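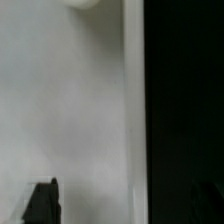 Dec 3, 2024

Up before six, couldn't sleep, wind at the back door again. Porridge. Burnt the pan a bit, left it soaking, will regret that later.

Choir tonight, so whole day bent round that. Concert is in under three weeks and the altos still can't find their note at the top of page 3. I include myself. Practised it in the car at the lights on Drollden Road, window up, man in the van next to me having a good look.

Work dull. Phones mostly. Ate lunch at desk, soup from the flask, tasted of flask. Rang the dentist, 206 in the queue or felt like it, gave up. Must try again tomorow first thing.

Mum rang at four. Knee is better, cat is worse. She wants to know about Christmas and I said I'd know by the weekend, same as I said last weekend. She's got the big tin down and started the cake, late this year, she usually does it in August or says she does. Asked me for the good scales back. Where are the scales?? Not in the tall cupboard. Might be at Wiriya's from when we did the jam.

Choir then. Freezing in the hall, heating only comes on at seven and we start at seven. Coats on for the warm-ups. Mansa Bonsu taking it again, she's so much firmer than the last one and I like it, though the basses are sulking. Made us do the Sono piece with no words, just on "noo", over and over till it stopped sliding flat. Then with words and it fell apart, then once, near the end, it didn't. Whole room went quiet after. Hairs up on my arms. Worth the cold for that.

She wants us off the music by the 17th. Off it! I know the first verse and the last line of everything. Going to stick the words up by the kettle, see if that does it.

Tickets: I've got 40 to shift and have shifted 9, five of those to family. Hall holds 60 a night with the side chairs out. Nernik from tenors has sold all his already, of course, asked if I wanted a hand. Said no thank you. Should have said yes.

Black skirt needs the hem doing. Tights too, all mine are laddered. Do we wear the red scarves or not, three different answers from three people, nothing in the email. Ask.

Home by half nine, toast, cheese, stood up eating it. Pan still in the sink. Throat a bit scratchy, hope that's only the singing, everyone was coughing in the back row. Honey and lemon, no lemon. Just honey then.

Bins tomorow, brown one. Put it out now before I sit down or it won't happen. Dentist. Scales. Ring Mum about the scales.

Bin's out. Bed.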